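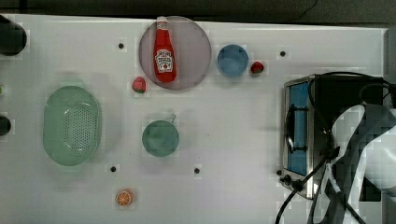

Table layout for the kitchen demonstration: colander on the left, plate and bowls in the middle, stove under the arm on the right.

Running a tabletop manipulation demo for visitors

Aisyah Goh, Mosolura workshop notes
Last revised 31 July 2020

These notes cover the kitchen table demonstration on the ground floor of the Faulkner building. They assume you have been signed off on the arm and can start and stop it without help. If you have not, ask for the induction first. The procedure takes two people: an operator at the console and a host who talks to the visitors and resets the table.

Before the visitors arrive

Start the arm controller 20 minutes ahead of the first group so that the joints are warm when you run the checks. Home the arm, then run the short motion test from the Prisomico console. Listen for any change in sound at the wrist. A failed motion test ends the setup; log the fault and switch to the recorded talk.

Wipe the table with a dry cloth. Cleaning spray leaves streaks, and the overhead view picks these up as edges. Leave the holes in the tabletop open. Filling them with tape was tried in January and the tape lifted.

Check the cables next. One loops over the top of the stove and others run down from the arm past the control knobs. Move the arm by hand through its full sweep with the motors off and watch the slack. No cable should pull tight or drag across the plate.

The stove is a prop for this session. Confirm that its supply is isolated at the wall before you put anything on the table.

Laying out the objects

Work from the large items to the small ones.

1. Set the round plate near the far side of the table, on the centre line.
2. Place the oval colander on the left with its long axis pointing away from you.
3. Put the teal-green bowl between the colander and the stove, nearer to you than the plate.
4. Put the small blue bowl to the right of the plate.
5. Lay the ketchup bottle diagonally on the plate, cap towards the far side.
6. Place one strawberry beside the plate at its lower left and the other just to the right of the blue bowl.
7. Place the orange slice on the near side of the teal-green bowl, slightly to the left.

The positions do not need to be exact. The planner tolerates an offset of 2 cm on any small object, and a little variation makes the later runs more useful to watch. Keep the bottle inside the rim of the plate. With its base over the rim it can roll when the fingers close.

Anything not used in the task goes to the left edge of the table, out of the working area.

Running the demonstration

Ask the group to stand behind the floor line. The host gives the introduction while the operator loads the task file. Use the Fokalel task set, file 254, which contains three short tasks:

Strawberry to blue bowl. Start with the strawberry nearest the bowl. The move is short and gives visitors a clear view of the approach, grasp and release.

Orange slice to colander. The slice is flat and the fingers must come down close to the table. Run this at half speed.

Bottle from plate to table. This is the heaviest lift of the three. Pause after the grasp and let the host explain how the closing force is set.

Call out each start and stop so that both of you can hear it. The host does not reach over the table until the operator has said "held" and taken a hand off the console. If a grasp fails, let the arm retry once. After a second failure, stop, reset the object and carry on with the next task. Visitors generally ask more about a failed grasp than a clean one, so allow time for it.

Common questions

Does it know what the objects are? It matches shape and colour against stored examples. There are more than 2,000 of these in the current set.

Could it cook? This setup is used for moving and sorting only.

Why play food? It keeps its shape between runs and can be washed.

Shutting down

Park the arm, cut motor power and wait for the brakes to engage before clearing the table. Return the play food to the lidded box and the crockery to the shelf underneath. Note the number of runs, any failed grasps and the object involved in the log by the console. The stove supply stays isolated.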